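Money Talk > Banks and Credit Unions > Rates and Fees

6 min read

Last updated August 2019

Skaltstead Savings 30-month CD: anyone read the actual disclosure?

palletjack_ron
My mother got a mailer from Skaltstead Savings for their new 30-month "step-up" certificate and she wants to move most of her money market into it. The big number on the front is the rate for the last six months. You have to turn it over and get out your reading glasses to find what they pay for the first two years, and it's lower than what she earns now at Jilard Credit Union with no lockup at all. The blended yield isn't printed anywhere I could find. Am I missing something or is this as dumb as it looks?

Nisville_Slim
You're not missing anything. Step-up CDs have been sold this way as long as I've had a bank account. The last rung is the one in bold type. Ask the branch for the APY over the full term in writing. They have it. It will be in the disclosure, just not in the mailer.

tellerwindow4
Former branch employee here (other bank, not Skaltstead). I'll push back a little. A step-up isn't automatically a bad deal. The Fed just cut and may cut again. Your mother's money market rate can drop next week and nobody has to call her about it. With the CD she at least knows what she's getting through the end. You have to compare it to what the money market will pay over 30 months, and you don't know that number.

palletjack_ron
Fair, but neither does Skaltstead, and they're the ones setting the price. I assume they didn't set it to lose money.

tellerwindow4
Sure. They also don't set it so that every customer loses. It's a deposit product, they want deposits. Banks that are short on deposits pay up.

Nisville_Slim
Which brings up my question, why is Skaltstead short on deposits? They spent last winter telling everyone how well capitalized they were. Then in January they bought the Saragih equipment loan book, and now there's a mailer in every box in the county.
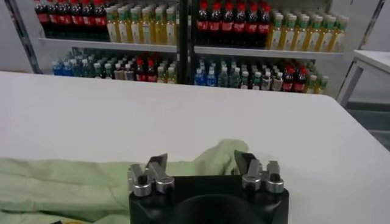 I'm not saying run for the doors. The money is insured up to the limit and I'd sleep fine with a CD there. I'm saying a bank that goes shopping for loans and then goes shopping for deposits to pay for them is a bank in a hurry, and I've seen how that goes. I bank local because I thought it was boring.

quarterroll
Slim, you said the same thing about Jilard two years ago and they're still open.

Nisville_Slim
I said Jilard was growing too fast, and then they closed two branches. I'll take partial credit.

quarterroll
They closed two branches because people use their phones.

dmv_line_veteran
Can we get back to the CD. I opened one of these in July. Here is what the mailer leaves out:

Early withdrawal penalty is 13 months of interest. If you pull out before you've earned that much, it comes out of principal.

The penalty is figured at the rate in effect when you withdraw, so it gets more expensive after each step.

It renews automatically into a regular 30-month CD at whatever they're paying that day. No step-up the second time. You get ten days to get out.

I put in a small amount and I'm okay with it, but I wouldn't put in money I might need for a roof.

palletjack_ron
13 months?? Her current place charges nothing. She has a furnace that's older than my oldest kid.

Nadhirah Sutanto
I did the arithmetic on mine before deciding, in case it helps. Compared with leaving the money in my savings account at today's rate, I'd come out ahead by $368 over the whole term, before taxes. If I broke it halfway through to pay for something, I'd be out a good deal more than that. I passed. If my savings rate falls a lot I will have been wrong, and I can live with it.

tellerwindow4
That's the right way to look at it. I still think you're all underrating how far savings rates can fall. Mine went from decent to nothing in about a year last time around.

quarterroll
Agree with teller. Everybody hates CDs until rates drop and then they want to know why they didn't buy one.

Nisville_Slim
Then buy a plain one. A flat CD at Jilard with a three month penalty does the same job and you can check it on the back of an envelope. My rule is if the bank needs a staircase drawing to explain the rate, the staircase is for them.

palletjack_ron
Went in with Mom this morning. Took two people and a phone call, but we got the full-term APY on paper. It's a hair above the money market. On the amount she had in mind it works out to $1,674 in total interest, and the hair is maybe enough for a couple of nice dinners. The young man was polite and kept pointing at the last step.

She's putting a third of it in a flat CD at Jilard and leaving the rest alone. She did keep the free tote bag.

dmv_line_veteran
I didn't get a tote bag.

tellerwindow4
A third in a flat CD is reasonable. Have her write the maturity date on the kitchen calendar, because the notice will look like junk mail.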